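1 May 2019
Notburga Kuster

Slip fault on the hand-held gripper, second day on it. Writing it up while I still remember the order of things, as the Pendell log only gives half of it.

The short version: the jaws lose grip on curved metal and the software carries on recording a good grasp. Out of 198 grasps on the Clusside list, 43 were marked as held when the object had already turned or dropped. We only caught it when Yaman's replay went through the motions with nothing between the fingers. If that had been the arm with a full bowl we would have had a wet floor and possibly a cooked controller.

Started with the obvious. Jaw travel is fine end to end, no grit in the linkage, pivots all free with no play I could feel. Swapped the USB lead anyway. Zeroed the force reading, closed on the test block, got a steady 400 counts, opened and closed again, same. So the sensor is not drifting, or not in the first few minutes.

Then moved to the steel bowl, held by the rim and tipped on its side, which is the worst case on the list. One finger inside, one out, blue pads on. Took the whole lot to the bedroom table at the flat to get away from the bench lights. 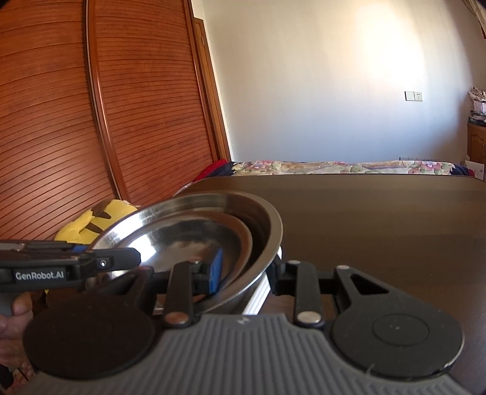 With the bowl on its side the weight wants to swing it round the pads. It goes slowly at first, a few degrees, and the force reading barely changes while it does. Then it lets go. The log shows 400, 400, 390, then a drop, and the held flag stays up right through the drop. It clears when the jaws are next opened and not before.

So there are two faults and I had been treating them as one.

First, the pads. They have gone shiny where they meet the rim. Wiped them with alcohol and the bowl stayed put for longer, but it still crept. Cakell sent a softer set in the last parcel and I have not tried them yet. They are in the drawer under the scope, in the bag with no label.

Second, the flag. It is set on closing and never looked at again. I found the line, it is mine, from last July, and there is a comment next to it saying to come back to it. Changed it to check every cycle and drop out if the force falls below half the closing value. Ran the bowl again and the flag cleared on the drop as it should. It does nothing for the slow turn before the drop — force alone will not show that. Jaw width might, a little, on a rim that tapers.

Safety note for whoever picks this up: do not run Yaman's replay on the arm from any file recorded before today. I have moved the old ones into a folder called HOLD. Keep the speed limit at the low setting until the list has been redone. And keep fingers clear of the linkage when the jaws spring open after a slip, I got a pinch on the left thumb. No skin broken, entered in the book.

Buffer is still set to 4000 samples, so long holds lose their beginning. Left it alone, one change at a time.

To do: fit the Cakell pads, repeat the bowl, then the mug and the ladle. Ask Pendell whether the log can store jaw width at the full rate. Re-mark the 43 by hand.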